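About Stakier

Bookkeeping and payroll for small businesses
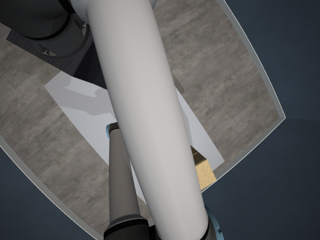
Nhàn Ninh wrote to us in May that the thing she liked best was getting the same person on the phone every time, and that her old bookkeeper used to take a month to answer an email. We hear a version of that from a lot of new clients, and it says a fair amount about how we set up the office.

Stakier keeps books and runs payroll for businesses that are too small to have their own accounting department. Most of our clients have fewer than 20 employees. They include restaurants, dental offices, landscapers, print shops, two private preschools and a good number of one-person contractors.

How we started

Ottilie Eder opened the business in 2000 in a rented room over a hardware store. She had spent nine years in the accounts office of a furniture wholesaler, and her first clients were suppliers she knew from that job. She worked alone for the first two years and hired a payroll clerk in the third.

In the early days clients dropped off their receipts in envelopes and shoe boxes. A few still do, and we still take them. Everyone else sends us scans or gives us read-only access to their bank and card accounts.

We took over the client list of Hadgu Bookkeeping when its owner retired. That brought us our restaurant work, along with three Hadgu employees who are still with us. We have since moved to a ground-floor office with its own parking lot. Ottilie still runs the company and handles the year-end work for some of the oldest accounts herself.

What we do

Monthly bookkeeping. We enter and sort your transactions, match them to your bank statements and send you a profit and loss statement and balance sheet by the 15th of the next month. If something doesn't match, your bookkeeper calls you before the books are closed.

Payroll. We run payroll weekly, every other week or twice a month. This covers direct deposit, tax deposits, quarterly filings, W-2s and 1099s. We send out 2469 W-2s and 1099s a year at the current count.

Sales tax. We prepare and file sales tax returns for clients who collect it.

Cleanup work. If your books are behind, we will bring them up to date for a flat price. We look at the records first and quote after that. The longest backlog we have cleared went back six years and belonged to a sign company with a flooded basement.

We do not prepare personal income tax returns, give investment advice or do audits. We work with several CPAs in the area and will send your files straight to yours at tax time.

How we work

Each client has one bookkeeper and one backup. Both names are on your first invoice, with direct phone numbers. When your bookkeeper is on vacation, the backup already has access to your accounts and the notes on them.

Prices are fixed by the month and depend on how many transactions you have. The review and quote at the start are free. Cleanup jobs start at $700. We don't bill for phone calls or email, and there is no long contract. You can stop at the end of any month, and you get a full copy of your books when you leave.

We keep client records for seven years. Paper originals are returned once they have been scanned, unless you ask us to shred them.

Working here

We hire bookkeepers and payroll clerks with or without a degree. New people spend their first three months paired with someone senior and don't carry their own clients during that time. January is busy and we don't approve vacation that month. Open jobs are listed on the Careers page when we have them.

Contact

The office is open from 8:30 a.m. to 5 p.m. on business days. The drop box by the side door is emptied each morning. New clients can call the main number or fill out the form on the Contact page, and we reply within one business day.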